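Speaker notes: Losing things and finding them again
Feb 29, 2024, library talk, back room

Slide 1. Hello, thanks for coming out. Say who I am and mention the leap day (an extra day to find your keys!). Thank Beverley Hebden for the room and the biscuits. Ask people to put a hand up if they've lost something this week. Mine will be up too.

Slide 2. Start with the passport story. I was meant to be flying to see Baltasar and I'd put the passport "somewhere safe", and it was inside a recipe book. Page 103, next to the lentils. Pause here, people usually groan. The point is that I remembered being careful, I just didn't remember the place. We store the feeling of having put a thing away and we lose the where.

Slide 3. Small things are the worst. Keys, batteries, the tape measure, chargers for phones we no longer own. They don't have a home, so they live wherever our hands were when we got bored of holding them. Coats go missing far less, and I think that's down to hooks. 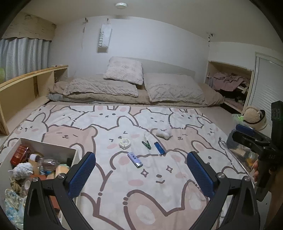
So, homes for things. My rule is that the home has to be where you stop using the thing, and I stole that from my friend Pallavi Kaushik, who fits kitchens. Scissors go by the wrapping paper if that's where you end up with them. I kept mine in a lovely drawer upstairs for years and never once walked up there to put them back.

Slide 4. The diary. I wrote down every single thing I lost for a year, starting in May, and got to 177. (Let them laugh.) Glasses came top by miles. Only 4 never came back, and one of those was an umbrella, which hardly counts.

Slide 5. How to look. Go slowly, one room at a time, and lift things up. Most of us glance at the same shelf six times and get crosser each time. Say the name of the thing out loud while you hunt, it feels daft but I swear by it. If you're properly cross, have a cup of tea first.

Slide 6. Questions. If it's quiet, ask Ffion to tell the one about the wedding ring and the compost. Remind everyone the lost property box is by the front desk, and there are three gloves in it.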